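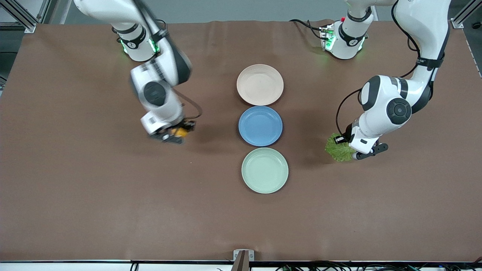

From: Märta Tveit
To: davus-users
Date: 16 November 2024
Subject: Re: [davus-users] arbiter stalls with both arms loaded, shared place region

Sixten,

I went through the log you attached and then ran the same task file on our cell with the current head of the planner branch. The stall reproduces. It is in the arbiter, so you can stop looking at your IK settings.

The configuration that triggers it is both grippers holding something, one on each side of the blue plate, with both goals inside the same place region. On our cell that is the yellow piece in the right gripper and the lettuce in the left. With either gripper empty I can't get it to happen.

The sequence in the log is as follows. The right arm requests a reservation on the swept volume from its pre-place pose to the blue plate. The left arm requests its own, and the two volumes intersect over the plate. The arbiter grants the first request and queues the second, which is correct. Then perception publishes a new plate pose, the right arm's goal shifts by a few millimeters, and the planner throws away the trajectory and asks for a new reservation. It does this without releasing the old one. The new request goes to the back of the queue, behind the left arm, and the left arm is waiting on the volume that the right arm still holds. Neither side times out, as the watchdog only looks at joint motion during execution and both arms are in the planning state.

You asked whether raising the replan threshold is a fix. It hides the problem. At 4 mm I get the stall often, at 6 mm seldom, and with replanning disabled never. I would not ship a cell with any of those as the answer.

What I have in the branch now:

The reservation is keyed by arm and goal ID instead of by trajectory ID. A replan against the same goal keeps its place and swaps the volume in one step. If the new volume is contained in the old one after inflation, the swap is granted with no check against the other arm. If it grows, the arbiter checks only the difference.

A queued request now carries a timestamp, and the watchdog runs in the planning state too. The default is 40 planner ticks. When it fires, the arm with the lower priority drops its reservation and retreats to pre-place, still holding the object. Priority is whichever arm has the shorter remaining path. Idun wanted it fixed by arm name, which would be easier to read in a log, but on tasks where one arm has most of the picks the other one then gets starved.

I ran 35 trials of your task file against this and had no stalls. I have not tried it with goals on all three plates at once, and the region splitting code will be exercised harder there. The plates in our layout sit in a column and very nearly touch, so at the default inflation the three place regions merge into one. You may be seeing the same thing without noticing. Set publish_regions to true and look at the debug topic. If only one polygon comes out, the arbiter is serializing everything over the whole column, and your cycle time suffers for no benefit. I run with per-plate inflation set by hand for now. Subbarao has a patch that derives it from the gripper opening, but it is not merged.

On your second question, the plate pose jitter. I don't think it comes from the plates. We have a pale peach one, a blue one and a light mint one on a brown surface, and with the arms parked all three fits are steady. The jitter shows up when an arm passes near a rim. The segmentation mask loses a strip of the ellipse, the fit compensates by shifting the center, and the tracker accepts it. Arm shadows on the table do a little of the same. The robot mask is rendered from joint state at the image timestamp, but on a fast segment the links smear over several pixels during the exposure and the rendered silhouette is too thin. Dilate the mask in proportion to projected link velocity. There is a parameter for this, mask_velocity_gain, and it defaults to zero for reasons I have not been able to find in the commit history. Also set min_visible_arc so that a fit on a badly occluded rim is rejected and the last good pose is held. The plates don't move on their own between places, so holding the pose costs nothing unless a gripper has touched one.

Third, your collision model. The URDF in your attachment is the bare arm. On ours there is a cable that loops along the outside of the forearm to the wrist, and it is outside the link hull. The arbiter will happily grant two volumes that clear each other by less than the height of that loop. I added a capsule chain from the elbow joint to the wrist on each arm, fixed to the forearm link, with a generous radius. It is crude and it wastes some workspace, but I have not found a case in this task where it makes a goal unreachable. If your dress pack is routed differently you will need your own numbers.

One warning about naming, as it cost me an hour with your log. "left" and "right" in Davus are the robot's. Our fixed camera faces the bases from across the table, so the right arm is on the left side of the image. Your overlay script labels by image side. The arm you describe below as the left one waiting is arm_right in the log, and it is the one holding the reservation. Please change the script or at least print the frame prefix next to the label.

The lettuce is a separate nuisance. The attached-object hull is computed once at grasp from the segmented points, and crinkled leaf edges give a hull that varies a lot from one grasp to the next. A larger hull means a larger swept volume and more intersections over the plate. I replaced it with a fixed box per object class in the task file. The yellow piece is small enough that it makes no difference either way.

If you can run the branch on the Rustad cell with your own layout, send me the arbiter log and the region topic. I don't need the joint states. Please leave the replan threshold at the default while you do it.

Known open items on the branch: the retreat move is not itself reserved, and the unit test for the volume difference covers boxes only.

Märta

Sixten Moen wrote:

Hi all,

We moved our plate sorting task from Stiltthorpe to Davus in September and have one problem left. When both arms have picked and both want to place on the middle plate, the cell sometimes stops with both grippers hovering. No error, no fault state, the planner node is alive and answers service calls. Canceling either goal lets the other finish.

In the overlay it looks like the left arm is waiting and the right one is holding the lock, but the lock table dump does not agree with that. Raising the replan threshold makes it rarer. Is that the intended fix?

Possibly related: the plate poses jump while the arms are moving and are quiet otherwise. We use the stock ellipse fit.

Log, task file, overlay script and URDF attached.

Sixten Moen
Rustad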